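3.2 Save files and the cost of dying

Rillon kept one save slot per character and erased it on death. We asked players of the 2 surviving versions how they dealt with this. Ruiz-Ortega and Benavides read about 200 letters printed in the Drundbridge users' newsletter and sorted them by topic. Most writers admitted to copying the save disk before entering a new dungeon level – a habit the manual warned against. Delacroix, a later game by the same author, dropped the rule and let players restart at the last inn.

Rendered interiors came to the genre much later, and present-day scenes share little with the character-based maps discussed so far.

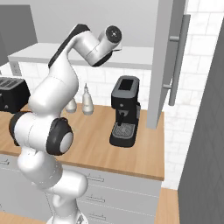 Figure 2. Computer-rendered kitchen with a white robotic arm in front of the counter.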